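Forums > Home & Shed > Timber, Finishes & Furniture
Thread started in July by saltbushkel

saltbushkel
Need a sanity check. I picked up a secondhand dining table from a clearing sale out Zarnurdale way, pale top, lovely colour, and I want to refinish it before the rellies descend. Local bloke quoted me $770 to strip and recoat. I reckon I can do it myself over a weekend with the orbital and a tin of hardwax oil. Am I dreaming?

mallee_mum
Not dreaming, but do the test patch first! I did our kitchen table in oil and loved it for a year, then the kids hit it with texta and beetroot and I've been touching it up ever since. Poly next time for me.

driftwood_dan
Disagree on the poly. Looks like a bowling alley and when it scratches you have to redo the whole lot. Oil you can fix in one spot with a rag. $770 is steep too, unless he's doing the legs.

saltbushkel
Legs included, to be fair to him. But that's more than three times what I paid for the table.

gumleaf62
First question nobody's asked: is it solid, veneer or a printed top? If it's veneer and you go in with 80 grit you'll be through it before your cuppa's cold. Ask me about the Skirkdale sideboard. Have a look at the end grain underneath the edge. If the pattern doesn't carry over, put the sander down.

driftwood_dan
Fair call, I'd assumed solid.

mallee_mum
What gumleaf said. Ours was from Engebretsen (the old furniture place in Fargate, long gone) and even their good stuff was veneered on top.

saltbushkel
Righto, will crawl under tonight with a torch. Can someone tell me from the grain what I'm dealing with? I was thinking maple.

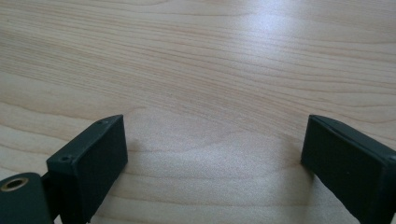
Table top, glare and all. Ripply bit is lower down.

gumleaf62
Could be maple going by the colour but I wouldn't bet on it, and I can't tell you solid or not from the face. There's a fair bit of shine on it already. Why strip it at all? Wash it down with sugar soap and see what you've got.

driftwood_dan
Boo. Sand it. Start at 180 if you're nervous.

mallee_mum
Dan, please don't encourage him until he's looked underneath!

saltbushkel
Sugar soap it is, for now. Edge check to follow.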